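The Patience of a Robot Hand

At Bonsu, a small robotics lab, the longest table is given over to the kind of things everybody has at home. The researchers want a robot to handle these things the way a person does without thinking, and this summer they published a result which surprised even some of the people who worked on it. Their robot became better at delicate tasks when they taught it to stop.

The method is called Usulo. Dede Laryea, who leads the work, explains it with a key and a door. When you bring a key to the lock in the dark, she says, you do not push harder and harder. You touch, you wait a very short moment, you feel where you are, and then you go on.

"A robot usually does not have this moment," she told me. "It has a plan, and the plan is already running. If the object moved a little in the fingers, the plan does not know."

Her group records a person guiding the robot arm through a task, and from these recordings a learning program works out which movement should follow which view. Many labs do this. What Bonsu added is a second, much smaller program that watches only for doubt. When the pictures from the wrist camera stop agreeing with what the first program expected to see, the arm holds still, looks again and makes a new short plan. The hold can be so brief that a visitor does not notice it. 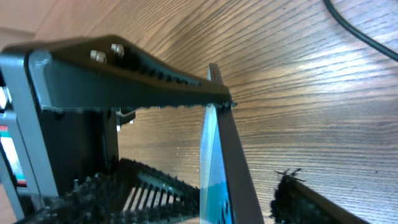

A thin, flat object between the gripper's fingers, seen from the wrist camera.

Thin things are the hardest, according to Laryea. A mug gives the fingers a lot to hold. A flat object standing on its side gives almost nothing, and from the wrist it can look nearly the same whether it leans a little to one side or the other. Glossy wood makes it worse, as the glare changes with each movement of the arm. In the first version of Usulo the doubt program reacted to every reflection, and the robot stood for long periods doing nothing at all.

"We had made a very shy robot," Laryea said. It took the team until July to find the right amount of shyness.

They found it by changing what the program was punished for. In the beginning it lost points for each mistake it failed to predict. Now it also loses points for each useless pause, and the price of a pause rises when several come one after another. The idea is simple enough to write on one line, but choosing the price was slow work. Too low, and the arm freezes. Too high, and it becomes as careless as before.

The training set is small for this field. It holds 1417 guided recordings, made by four people who took turns at the arm. Laryea insisted on several people because each has a personal style, and she did not want a robot that could only imitate the habits of one colleague. Nobody was asked to tidy the table first either.

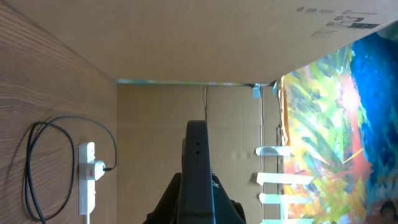
DEDE LARYEA

The name at the top of the Usulo paper was almost a different one. Laryea had started with heavy parts, at a company named Bilton, where the robots moved along fixed paths and every object came to them in the same position. She liked the precision of it. She also remembers being bored.

"In the factory, we spent our days to remove surprise," she said. "I wanted to see what the robot does if you leave the surprise in."

So the tests at Bonsu leave it in. Cables stay where they fell, and boxes are not moved away only because they fill half of the camera's view. For the published comparison the team ran 170 trials with the pause and the same number without it. The robot with the pause dropped objects less often, and it needed some 3 seconds more for each task. Laryea considers this a fair trade for a home, and a bad one for a factory.

The gain was also not the same everywhere. With soft objects, such as cloth, Usulo helped very little. The team suspects that cloth looks uncertain all the time, so doubt carries no information there, but they have not proved it.

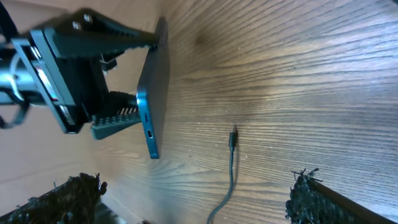 A phone in the gripper, standing on its long edge, with a charging cable on the table beside it.

Connecting a cable to a phone is where Laryea would like to arrive. It asks for everything together: a thin object, a small opening, and a cable that bends whenever you touch it. The paper makes no claim about it. Semavton, a maker of robot arms, has agreed to lend the lab a second arm, and the plan is that one arm will hold and the other will bring the connector.

Two arms mean two sources of doubt, and here the group does not yet agree. If one arm hesitates, should the other also wait? Laryea thinks it should. Her students think that it will be too slow, and they have already begun to write the version where it does not.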